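Home / Work with us / Open calls / Researcher and interviewer

Researcher and Interviewer, Returns and Families Desk

Batis is looking for a researcher to join our Returns and Families desk, and we would love to hear from you if you have spent time listening carefully to people whose lives have been turned over by a conflict somewhere else. The post is full time, based at our office in Gilelgate, and we hope to have someone in the chair by May.

We are a small publisher of reports and briefings on foreign policy, security and the people who get caught between the two. If you have read us before, you probably came to us through our work on consular protection, meaning what a government does (or quite often doesn't do) for its own citizens when they are locked up, stranded or in danger abroad. That is still at the heart of what we do. We publish long reports a few times a year, shorter pieces most weeks, and a newsletter that goes out every Wednesday and that our readers are kind enough to argue with.

Why we are hiring

For the past while the desk has been Ginette Roussel and whoever she could borrow from the rest of us. Ginette built the consular protection series from a single folder of letters, and she is very good at it, but she can't be in two places at once, and the new project asks for exactly that.

The new project is about families. When someone is detained overseas, there is nearly always a mother or a husband or a grown-up daughter at home who becomes, overnight, the person in charge of the case. They learn which office to call and which one will never call back. They learn what a welfare visit is and how to ask for one. Some of them do this for years. Governments publish guidance for them, and we want to find out how well that guidance matches what happens once the phone starts ringing, or doesn't ring.

We have funding for 3 years. The plan is to collect 70 long interviews with relatives in that time, to set them beside the official papers we can get hold of, and to publish as we go along so that families who are in the middle of it can make use of what we find. There will be a full report at the end, but we don't want everything waiting on it.
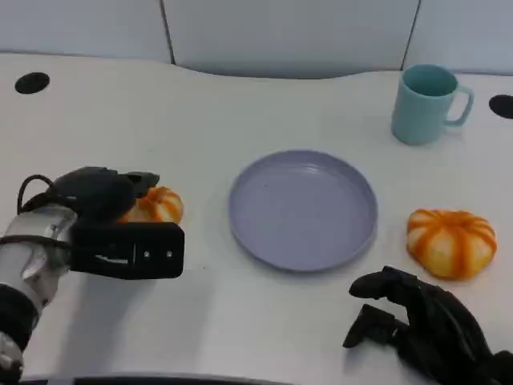

What you would be doing

A good half of the job is interviewing. You would be finding people, writing to them, explaining what we're about and what we will and won't do with their words, and then sitting down with them, sometimes in person and sometimes over a video call at an hour that suits them and not you. Interviews tend to run long. We don't hurry them, and we nearly always go back for a second conversation after the person has had time to think and to read over the first.

The other half is paper. You would be filing records requests, following them up, reading what comes back (a lot of it blacked out) and keeping the whole thing in good enough order that a colleague could pick it up on a day when you're out sick. Our archive for the earlier series runs to 496 files. We are fond of it but it needs a patient hand, and some of your first months would be spent getting to know it and helping us settle on a sensible way of labeling things.

You would also write. At first that would mean short pieces with Ginette's help, then longer ones under your own name. We edit closely here, and everybody gets edited, including our director, Janaína Peixoto, who will tell you that she once had a whole opening chapter sent back to her with a note that said only "where are the people?" She has kept the note.

From time to time you would be asked to speak about the work, to a room of officials or a community group or a radio program. If you dislike public speaking please don't let that put you off applying. We can share it around, and two of us would much prefer to stay home.

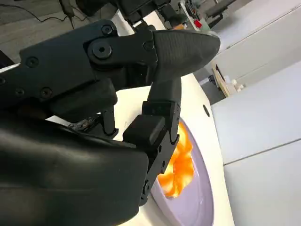
There is some travel, mostly to the other side of the state and now and then abroad. We would expect 4 trips in a normal year, none longer than a week, and we plan them well ahead so that people with children or parents to look after can make arrangements. If travel is hard for you, tell us, and we'll talk about how to divide it up.

Who we're hoping to meet

We have hired from all sorts of backgrounds. Ginette was a court interpreter. Others among us have been reporters, caseworkers, a paralegal and a high school history teacher. You don't need a degree in international relations, though of course it's no bar if you have one. What we do need is someone who has interviewed people about painful things before and who can tell us something about how they went about it, what they got wrong, and what they do differently now.

We need you to write clear, plain English. A second language would be a great help, particularly Arabic, Turkish, Russian, Spanish or French, and we mean well enough to hold a real conversation in it. We work with interpreters too, and if you only have English we would still like to see your application.

You should be at ease with documents and careful about detail. Dates matter very much in this work. So do the spellings of names, which can differ from one piece of paper to the next in ways that have real consequences for a family trying to prove who somebody is.

You should also be able to keep a confidence. Many of the people who talk to us are frightened, of a foreign government or of their own or of the neighbors, and some have been badly let down by people who promised to be discreet. We will train you in how we store recordings and notes, and we will ask you to stick to it even when it is a nuisance.

And we hope you will bring some steadiness of temper. People come to us holding very different views about who deserves help from their country and who gave up the right to it. So do our readers. We have our own opinions and you are welcome to yours, but in an interview our job is to understand what happened, and a person who can stay curious while hearing something they strongly disagree with will do well here.

Looking after you

This kind of listening can wear a person down, and we have learned (a little slowly, I'm afraid) to take that seriously. You would have regular sessions with an outside counselor, paid for by us and private from us. We don't schedule more than one long interview in a day. After a hard one you are expected to take the rest of the afternoon off, and somebody will check that you did.

The office is on the second floor in Gilelgate, with an elevator and step-free access from the parking lot side. You can work from home up to two days a week once you've found your feet. There is paid vacation, health coverage from your first day, a retirement plan we pay into, and parental leave on the same terms for everyone. We close between Christmas and New Year's.

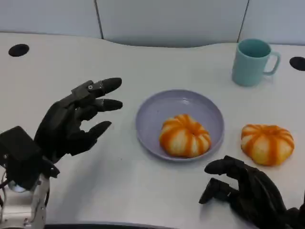
Salary depends on experience and we'll send the full pay scale to anyone who asks for it, before or after applying. Nobody here negotiates their own pay in secret. There is one scale, it applies to all of us, and we will show you where we think you'd sit on it and why.

How to apply

Please send us a resume of no more than two pages, and a letter. The letter matters more to us, so do give it the time. Tell us about an interview or a conversation you remember, with any names and details changed that need to be, and what it taught you about asking questions. Tell us too what draws you to this subject. If you or someone close to you has been through something like it, you are very welcome to say so, and just as welcome to keep it to yourself.

We don't need references at this stage, and we don't need writing samples unless you have something you're proud of and would like us to read.

Mark your application "Returns and Families" and send it to the jobs address on our contact page, or by mail to the Gilelgate office if you'd sooner use paper. Applications stay open until the post is filled, but we'll start reading as they come in, so earlier is kinder to everyone. Each one is read by two people, and you'll get a reply either way.

If we ask you to come in, the first conversation will be with Ginette and Janaína and should take an hour or so. We'll send you the main questions ahead of time. There is a second meeting for a few people, which includes a short paid exercise: a made-up transcript and a small bundle of papers, and we ask you to tell us what you'd want to find out next. We cover travel costs for both.

If you'd like to talk it over before applying, Ginette is glad to take calls most mornings before 11. Please leave a message if she doesn't pick up. She does call back.

Also open at the moment

Copy editor, part time, for the newsletter and shorter pieces. Evening work on the night before publication.

Volunteer readers for the Sandoval papers, a set of donated consular letters in Spanish. Training given, and you can do it from home.

Relatives willing to be interviewed for the families project. You don't have to have a finished story, and you can stop at any time. Please see the separate page for how we protect your information, or write to Ginette directly.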